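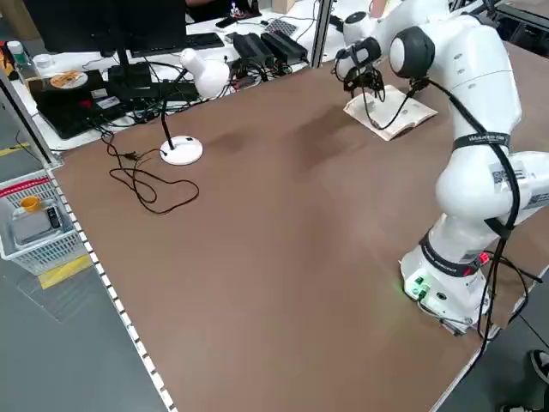
Third series of Arboleda to begin filming in February

News > Television > Drama
Print this page | E-mail to a friend

October 23, 2025

Bament Pictures is delighted to announce that Arboleda, the family drama which has found such a loyal following on the streaming service Orkeo, will return for a third series. Filming begins in February in the harbour town of Jostov, where the first two series were made, and the new episodes will be shown on Orkeo once the edit is complete.

Viewers who stayed with the story to the end of series two will remember that it left the Arboleda family in rather a muddle, with the boatyard sold, the eldest daughter on the night ferry and the old theatre on the quay standing dark. The new series picks up one winter later. The daughter comes home with a touring company in tow and a plan to reopen the theatre, and she has not told her father about either. There will be eight episodes, each an hour long, and the writing team behind the earlier series has stayed together for this one, which pleases us enormously.

All of the main cast are coming back. They will be joined by a group of newer faces playing the touring company, and it is here that we have tried something a little different. During the summer Bament held open auditions in Jostov and invited anyone over 16 to come along and read, whether or not they had ever set foot on a stage. We had hoped for a decent turnout and got more than 1000 people, some of whom queued along the sea wall with flasks and folding chairs and were very good company while they waited. Out of those readings came 311 recalls and, after a great deal of happy arguing among the casting team, the seven performers who will make up the company on screen. Four of them have never acted for television before. Their names will be released closer to transmission, when they have had a chance to tell their own families and settle into rehearsals.

A spokesperson for Bament Pictures said: "We have been made so welcome in Jostov over the years that it would have felt odd to go looking anywhere else. The bakery knows our breakfast order, and the harbour office has been patient with us in all weathers - and there has been a good deal of weather. We wanted the town to be in front of the camera this time as well as behind it, and the people who came to read for us were a joy."

The interior of the theatre is being built as a full working set, with raked seating, a fly floor and a painted safety curtain based on old playbills lent by Jostov families. Those scenes will also call for 400 supporting artists to play the first-night audience. Residents who put their names down at the open auditions will be contacted first, and any remaining places will be advertised locally before Christmas. Period dress isn't needed, though a warm coat certainly is, as many of the scenes take place on the theatre steps after dark.

Orkeo's drama department added: "Arboleda is one of those programmes that people recommend to their mothers, and then their mothers ring up to talk about it. We are very fond of it here and can't wait to see what the family gets up to next."

Series one and two of Arboleda are available to watch now on Orkeo.

Requests for interviews, stills and set visits should be sent to the Bament Pictures press office. Set visits will be arranged from the second week of filming onwards, and places are limited.

Print this page | E-mail to a friend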